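tarach-pick: grasp proposals for cable parts in bins

README, September branch. Maintained by Nimal Weerakoon and Shagufta Talpur.

What it does

Takes a wrist view and an overhead view, returns a ranked list of grasp poses with a score for each. Planning goes through Grollov, which you install separately. Tarach does no force control and will not tell you whether a grasp held.

Read the score with suspicion. It says how much a patch of pixels looks like the patches we trained on, and glossy yellow plastic has fooled it more often than we like. Reflections and scuffs both get proposals. So do cable sleeves, with better reason.

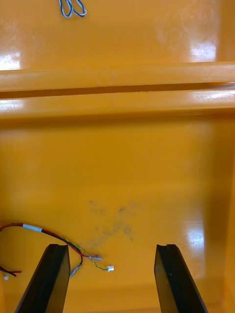
Inputs

Two colour streams and the joint state. Depth is read if present, but we had better results ignoring it over shiny bins. The wrist stream is cropped to the gap between the fingers before scoring, so a harness lying off to one side may get no proposal at all. Raise crop_margin if that bothers you. It costs time.

Overhead segmentation

The Forsyth masks treat each bin as a region and the steel tray as the place target. Small parts come out well enough. Harnesses do not: thin wires get split into pieces, and the merge step then joins pieces that have no business together. Set merge_wires to false and live with the fragments.
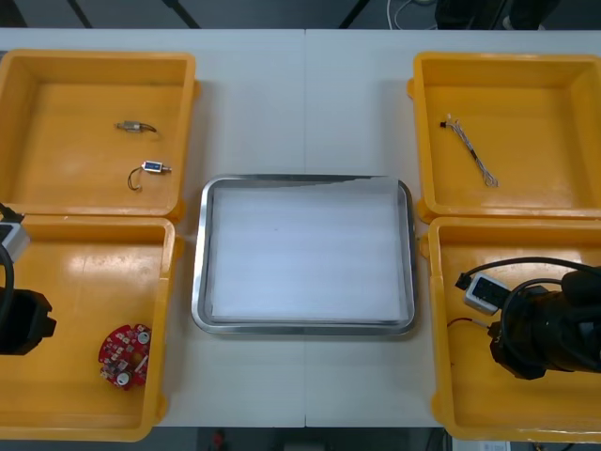 The default merge distance is 12 pixels. Shagufta picked it by eye and has said so in the commit message. If you change the camera height, change this too, and don't trust anyone who says it scales by itself.

Numbers, such as they are

We trained on 500 labelled views and held back 200. The held-back set comes from the same bench and the same bins, so the figures in results.txt tell you how Tarach does on our bench. They say very little about yours.
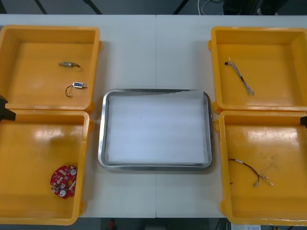
Nimal wants a second site before we quote a success rate anywhere, and until then please don't quote one for us. The Flidadport loader is in the repository but has been run 4 times, all by the person who wrote it.

Known faults

Circuit boards are scored as if they were flat discs. Raised parts are ignored.
Arm occlusion is masked from joint state only, so cables on the gripper leak into the foreground.
The planner retries without limit if every proposal is rejected. Set max_retries yourself.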